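About Surdu

Small bakery, two ovens, one long counter. Started by Mircea Pîrvu in a rented kitchen behind a tyre shop, baking nights and selling out of the back of an estate car. Silviu Vasiliu came in the second year, mostly for the rye. He stayed.

We do bread. Some buns, a cheese pie at weekends, but mainly bread — sourdough, long prove, baked dark. If you like a pale crust tell us when you order and we'll pull yours early.

The shop on Andgate opened in April. Same starter, same recipes, more room to queue. We bake 200 loaves on a normal day and more before the holidays. Doors at 6, closed when the shelves are bare, ususally mid afternoon. Shut Mondays. 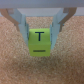

Flour comes from the Wodarar mill, stoneground, 3 kinds: white, wholemeal, dark rye. We've tried others. Went back. Salt, water, starter, nothing else in the plain loaf. Seeded one has linseed and sunflower. Walnut on Fridays, and yes there are nuts all over the kitchen, so please dont buy from us if you have a bad allergy.

Cafes and restaurants — we deliver to 5 at the moment, all close enough for the van to be back by nine. Room for one more, possibly two. Ask for Silviu, mornings are bad, after two is better.

Classes: one Sunday a month, 6 people, bring an apron and a tub with a lid for your starter. You go home with dough to bake the next day. Dates are on the board by the till.

Orders by phone or at the counter, by noon the day before please.

Page updated October 8, 2024. New prices to follow.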